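多指ハンドと平行グリッパ、日用品の把持で比べた方はいますか

投稿者:damir_s
はじめまして。Damir Stojanovićといいます。日本語は勉強中ですので、変な表現がありましたらお許しください。
双腕のロボットで、机の上の日用品をつかむ試験をしています。今まではWesskaの平行グリッパを使っていましたが、11月から五指のハンドに替えました。コントローラはIlumのままです。
五指のほうで困っているのは、左手から右手への持ち替えです。片手でつかむことはだいたいできますが、相手の手に渡すところで失敗が多くなります。歯磨き粉のチューブで40回試して、落としたのが7回ありました。平行グリッパのときは同じ40回で5回でした。高いハンドに替えて少し悪くなったので、上司に説明しにくいです。

投稿者:kurumi_ban
持ち替えのときの手の向きが分からないと何とも言えません。渡す側はチューブのどこを持っていますか。写真があれば見たいです。

投稿者:damir_s
返信ありがとうございます。写真を付けます。左手でチューブを横に持って、右手はキャップの側から近づけます。

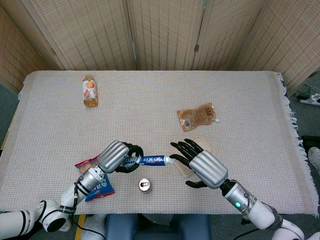
頭部カメラから見た持ち替えの姿勢。左手が渡す側、右手が受ける側。

右手は指を開いて、親指を下に出した形で待たせています。この形は手で教えたもので、計算で出したものではありません。

投稿者:kurumi_ban
見ました。受ける側の親指の位置が気になります。チューブは押すとへこむので、先に親指が当たると渡す側の指の中で回ってしまうと思います。私なら親指と人差し指を同時に閉じるようにして、残りの指は後から添えます。

投稿者:soft_tooru
私は逆の意見です。指の順番より、渡す側がいつ離すかのほうが大事です。うちでは受ける側の電流が上がってから500ミリ秒待って離すようにしたら、かなり落ち着きました。
それと、チューブやパウチが中心の仕事なら平行グリッパで十分ではないですか。Softićの柔らかい指先を付ければ値段もずっと安いです。五指は指の調整だけで時間がなくなります。

投稿者:damir_s
待ち時間は考えていませんでした。今は受ける側の指が目標角度に着いた時点で、すぐ離しています。チューブがへこむと、角度は着いても力が足りない場合があるかもしれません。
平行グリッパで十分というご意見は、半分賛成です。ただ、私たちの机には缶やペットボトルや平たい袋も置きます。平たいパウチはWesskaの爪ではほとんど取れませんでした。指先が厚くて、布との間に入らないためです。五指では端を押さえてからつまむ動作ができますので、ここは五指が良いと感じています。

投稿者:soft_tooru
平たい袋は爪の先を薄く削れば取れますよ。テーブルクロスの上なら布も一緒につまむ心配がありますが、それは五指でも同じでしょう。

投稿者:damir_s
はい、同じです。布ごと持ち上げたことは何回もあります。爪を削る方法は試していませんので、次に借りられたらやってみます。

投稿者:nemui_jetov
横から失礼します。カメラは頭だけですか。持ち替えの瞬間は自分の手が対象を隠すので、頭のカメラだけだとキャップの位置がずれて見えることがあります。うちはJetovの小さいカメラを手首に付けました。配線が面倒になりましたが、位置合わせは楽になりました。

投稿者:kurumi_ban
手首カメラは賛成ですが、順番としては最後でいいと思います。先に離すタイミングを直さないと、何が効いたのか分からなくなります。

投稿者:damir_s
位置の計算に使っているのは頭のカメラだけです。確かに、右手が近づくとキャップの検出が飛ぶことがあります。皆さんのご意見を読んで、次のように進めたいと思います。
まず離す条件を電流に変えて、500ミリ秒待つ設定で40回。次に親指と人差し指を同時に閉じる設定で、また40回。カメラはその後で考えます。

投稿者:soft_tooru
電流のしきい値は対象ごとに変えてください。缶の値をそのままチューブに使うと中身が出ます。うちは出ました。

投稿者:damir_s
それは怖いです。キャップをテープで留めてから始めます。
一つ目の試験が終わりましたので報告します。40回で落下は5回でした。平行グリッパと同じ数になりました。ただ、渡した後にチューブが少し傾いていることがあり、これを成功に数えてよいか迷っています。皆さんはどこまでを成功にしていますか。

投稿者:kurumi_ban
うちは次の動作に進めたら成功です。傾いたまま箱に入れば、それで数えています。

投稿者:soft_tooru
それは甘いと思います。角度も記録しておかないと、後でハンド同士を比べるときに困ります。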